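The Pension You Left Behind

When people change jobs they carry home a box with a mug, some photographs and maybe a plant. The retirement account stays. It is not lost in the legal sense, and the money is still theirs, but after the second or third change of employer many workers could not tell you which company holds it or what it costs them each year.

Kylie Mahuika found hers in a drawer. She was looking for the warranty of a dishwasher, and under it was a statement from a plan she had joined at the age of 26, when she was a trainee in the shipping office at Mimitz. She stayed there less than three years. The statement had a balance of $2,396 and an address where she had not lived for a long time.

"I thought it would be enough for a nice coat," she told me. "Then I thought, it is older than my marriage, so perhaps it has grown."

It had grown, but much less than she hoped. To learn this she needed seven phone calls and one visit to a notary. Her story is quite ordinary, and for this reason I want to tell it slowly.

Three names for one account

The first difficulty was that the company on the letterhead did not answer anymore. The plan at Mimitz had been kept by a small administrator called Bickerstaff, which was later bought by a larger one, Clusska. The phone number on the old statement played a recorded message and gave a second number. The second number asked for a participant code of nine digits. Mahuika did not have this code, because it was introduced after she had left.

The woman at Clusska was polite and could not help her. Without the code she could search by name, and by name there was no such person. Mahuika had married in the meantime, but she gave her earlier name also, and still there was nothing. Only on the fourth call did somebody try the spelling with one "i" missing. There she was, with a wrong name, an old address, and a birthday that was at least correct.

Sushil Dhillon has worked with records like these for most of his career. He was a plan administrator before he became an adviser, and he now helps people, for a fixed fee, to bring old accounts together. He says a misspelled name is the thing he meets most often, followed by an address that was never updated.

"The employer typed the name once, in the first week of the job," he said. "Every system after that copied it. When the plan moves to a new company, the mistake moves with it, and it becomes more and more official."

He advises his clients to begin with the former employer and not with the administrator. The human resources office usually knows who keeps the plan today, even if it knows nothing else. If the employer has closed or was sold, the buyer normally took over the duty for the plan, or the plan was ended and the money was sent somewhere. In the second case there should be a letter. Often the letter went to the old address.

What small balances pay

Many plans are allowed to move a small account out when the worker has left. The money then goes into an individual retirement account that the worker did not choose. It is commonly placed in something very safe, which in practice means that it earns little, and there can be a yearly fee. With a large account such a fee is hardly felt. With a small one it can eat the whole interest.

Mahuika was lucky in this respect. Her money had stayed in the plan, in a mixed fund. But for several years she had paid a record-keeping charge that current employees did not pay, because the employer covered it for them. She did not know of this difference. It had been explained in a notice, and she believes the notice is probably still in the mailbox of some stranger.

When she added up the charges from the statements that Clusska sent her, the total was $656. She wrote this number on the back of the original envelope and put it on the refrigerator door.

"It is not a tragedy," she said. "But I would have liked to be asked."

Dhillon does not think that such charges are wrong in themselves. Somebody has to keep the records, send the tax forms and answer the telephone, and this costs nearly the same for a small account as for a big one. His objection is to the way in which they are communicated. The notices are long, he says, and the one line that matters to a former employee stands usually in a table near the end.

To move it or to leave it

After the account is found, there is a choice, and it deserves more than five minutes. The money can often stay where it is. It can be moved into the plan of the present employer, if that plan accepts transfers from outside. It can be moved into an individual account. Or it can be taken in cash, with income tax and, for most people who are still far from retirement, an additional penalty.
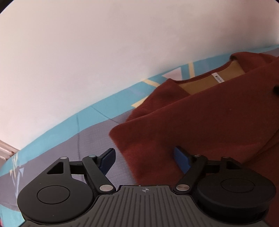 Cash is the choice that people regret, in Dhillon's experience, though he understands why they make it. A former employee who sees a small balance does not think of a pension. He thinks of the car repair. Dhillon tries to show such clients what the same sum could become if they left it alone until they stop working, and he says that about half of them change their mind. He has no argument with the other half, as sometimes the car is really needed for going to work.

If the money is moved, the manner of moving it is important. In a direct transfer, one institution pays the other, and the check is not made out to the worker. If the check is made out to the worker, a part is normally held back for tax, and there is a limited time to put the full amount, including the held-back part, into the new account. People miss this time limit because they wait for a form, or they go on vacation, or they simply did not know that the clock had started.

There are also good reasons for not moving. A large employer's plan may offer funds at a lower cost than a private person can get. Protection from creditors may be stronger. Some plans allow withdrawals at an earlier age to those who leave the job late in their working life. Before signing anything, it is worth asking both sides for the full costs in writing, and to compare the costs of the funds as well as those of the account.

Mahuika decided on her present employer's plan. She works now in the purchasing department at Flunance, where the plan accepts outside money but wanted a letter from the old administrator confirming that the old plan was a qualified one. Clusska sent the letter, with the letter "i" still missing. Flunance sent it back. This is where the notary came in, with a copy of her birth certificate and one of her marriage certificate, and a form on which she had to declare that she and the person with the misspelled name were the same.

The transfer arrived in May. It takes one line on her quarterly statement, below the contributions, and it does not say from where it came.

She has since then asked her husband to write down every place where he has worked. He remembered six at first. The next morning at breakfast he remembered a garden center, two summers, and he was fairly sure that something had been taken out of his pay there. They have not yet found anyone who can say what it was. The garden center is a parking lot today, but the family that owned it still lives in the town, and she has their phone number.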